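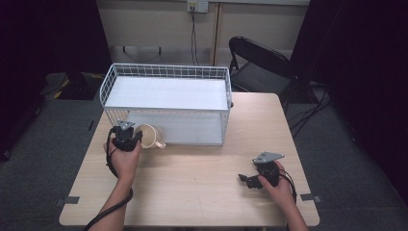 Tuulikki Suominen, Research Associate, Brakside Field Station
August

4.2 Garden soil moisture

Figure 6 gives readings from the Gallham vegetable plots. Mulched beds were watered every second evening, and bare beds daily. Tomatoes in the mulched beds grew to a mean height of 196 cm. Two bean rows were lost to heat — both on the western fence — and were left out of the analysis.

Related items
Rain barrels at Firstead
Frost dates and fall planting
Colour change in stressed squash leaves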